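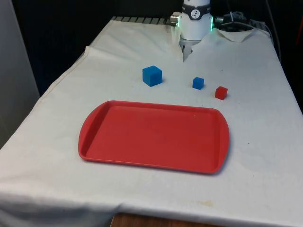
Red tray and cubes on a white cloth.

Wurkow Readers' Forum > Nonfiction > Medicine and Its History
Topic: "The Patient in Ward Eight": request for comments before the February session

D_Sutherland (Moderator)
Members are invited to submit comments on The Patient in Ward Eight ahead of the February session. The book traces the treatment of pain in a single provincial hospital, the Rellcombe Infirmary, through its admission books and the letters of discharged patients. It runs to 116 pages of main text with a further 80 pages of notes. Comments posted here will be collected and read aloud at the start of the session. Please give page references where possible.
Diane Sutherland

favside_reader
I wish to record a favorable opinion. The second chapter, on the admission books, is the strongest account I have read of how a clerk's handwriting could decide a person's care. The author shows that the word "nervous" was entered beside the names of women who had described pain in the joints, and that the entry followed them to their next admission. I would ask that this chapter be given the greater part of the hour.

Pellam
I cannot share the previous member's view of chapter two. The argument rests on 1580 entries, and the author tells us that the men's books for the same years are lost. Without them there is no basis for saying that women were treated differently at Rellcombe. It may well be so. The records cited do not show it.

favside_reader
The author addresses this in note 8 to the chapter. The surgeon's private daybook covers both wards, and the word appears there beside women's names only.

Pellam
I have read the note. A private daybook kept by one surgeon is a different kind of record from an admission book, and the two should not be treated as one source. I would have expected the matter to be handled in the chapter itself, where a general reader would see it.

Virág
May I raise a separate point concerning the letters in chapter four. Several are given in shortened form with no mark to show where lines were removed. I compared the laundress's letter with the full text in the appendix, and the shortened version leaves out her thanks to the night nurse. The effect is to make her sound angrier than she was. I regard this as a serious fault in a work of history.

D_Sutherland (Moderator)
Thank you. Would the member kindly supply the page numbers for both versions, so that others may compare them before the session.

Virág
Pages 71 and 103.

oldcastle_m
With respect to the member above, I read the full letter and came to a different conclusion. The thanks to the night nurse take up one sentence. The remainder, more than a page, concerns eleven weeks in which no doctor examined her hands. She was entitled to be angry and the shortened version conveys that correctly. I do agree that the missing lines should have been marked.

Virág
I accept that her complaint was just. My objection is to the editing. Readers who do not turn to the appendix will believe they have read the whole letter.

Pellam
I support this objection. It is of the same kind as my own.

tmarsh
I am a retired ward nurse and would add a comment from practice. Patients with long illnesses often thank one person on the staff warmly while holding a grievance against the hospital as a whole. I saw it many times. Leaving out the thanks loses something true about how people get through a long stay. Otherwise I found the book fair, and chapter five, on the diets, very good indeed. It has been passed over in this thread so far.

favside_reader
I second the remark on chapter five. The section on beef tea is excellent.

D_Sutherland (Moderator)
The order of discussion will be chapter two, followed by the letters, followed by the diets if time allows. Members who have borrowed the lending copy are reminded that it is due back before the session, as two others are waiting for it. The thread will remain open for further comments.

oldcastle_m
Could the moderator confirm whether the session begins at 7:00 p.m. or 7:30 p.m.? The notice gives both.

D_Sutherland (Moderator)
7:30 p.m. The notice will be corrected.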